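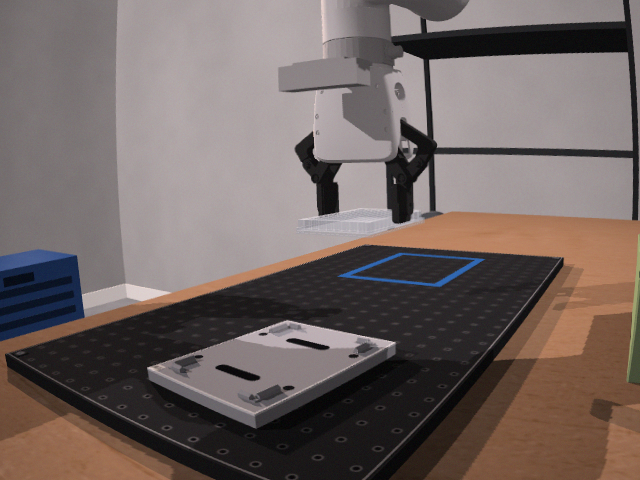
Drawing 2, notes for unit on surfaces
Room 446, easels stay where they are

Bring: HB, 2B, 6B, kneaded eraser, the gray Pasten paper (not the white, white comes back in the next unit). Ruler optional. Blending stumps stay home for now, I want to see marks.

Recap from last time. Local value = how light or dark a thing is before any light does anything to it. A black shoe in full sun is still a black shoe. Most of the charcoal still lifes I got back had the local values drifting, lemons as dark as the cloth by the end. Squint more. Put the darkest dark in early so you have something to measure against.

Today: texture, then shine. Two different problems and people mix them up all the time.

1. Texture

Texture shows best in the halftones. In full light it bleaches out, in deep shadow it sinks. So the place to spend your pencil is the band in between, where the form is turning. Orange peel, tree bark, wool, brick, same rule for all of them. Draw three or four bricks well near the turn and let the rest of the wall go quiet.

Usual mistake: even coverage. Every leaf, every hair, same pressure, same size. Goes flat and takes forever.
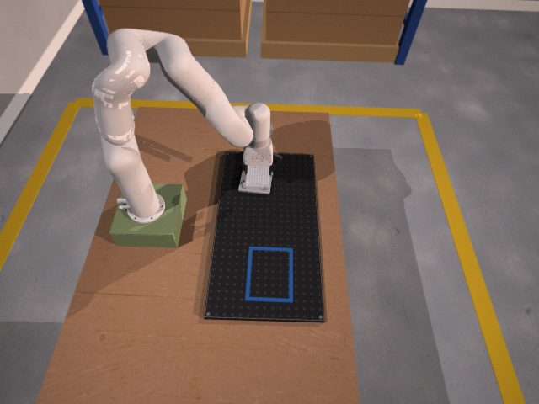
Wood is where even coverage hurts most. Beginners draw the wavy lines from cartoons, all over, equally dark, and the table turns into a zebra. Get the big value down first, one flat tone, let it sit. Then look at how little is really there. On the reddish-brown top the grain is only faint streaks and thin lines, plus one small dark knot near the lower left. The knot gets maybe two seconds of 6B and the streaks get HB with barely any weight on it. Lines should also follow the board, so if the board goes back in perspective, the grain goes with it. Check this, I take points off for it.

Exercise A. 10 minutes, any plank or door in the building. One flat tone, then no more than a few grain lines. Stop when the time is up even if it looks bare.

Cloth: fold first, weave last, and only if the weave matters. Linen at arm's length, maybe. Bedsheet, no.

Stone and concrete: lift with the eraser insted of adding dots. Dots look like pepper.

2. Shine

A highlight is a small picture of the light source. Its shape comes from the lamp or window AND from the curve it lands on. Shiny things have hard edged highlights, dull things have soft wide ones. That one sentence is most of the lesson, write it down.

Position matters too. The highlight is not the same spot as the lightest part of the halftone. It moves when you move. Close one eye, lean left, watch it slide along the spoon. So pick your seat and keep it.
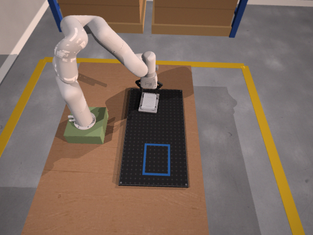
White shiny objects are the hard case. The thing is already light, so if you start at paper white you have nowhere left to go. Drop the whole object down a step, then save the bare highlights. Look along the upper curved links of the arm, that's where the brightest ones sit, and they only read as bright if the rest of the white has some tone in it. On gray paper this is easy, the paper is your tone and the chalk goes on last, in two or three places and thats it. Same approach for an egg, a bathtub, a teacup.

Exercise B. One white glazed cup, one unglazed. Same lamp, same side. Draw both on one sheet. No outlines around the highlights please.

Chrome and glass: skip for now. If you can't wait, read the reflections chapter in the Saraç packet, which has step by step pages on a kettle.

Homework

One page, two objects, one rough and one shiny, touching. Single light source. Label in the corner where the light comes from (small arrow ok). No fixative before I've seen it.

Sketchbook: keep going, small studies, any surface. Fruit counts, so does a sidewalk.

Paper runs out fast at the Busivlow counter in August, get two pads.

Next unit: edges, lost and found. Read the handout first, it's short.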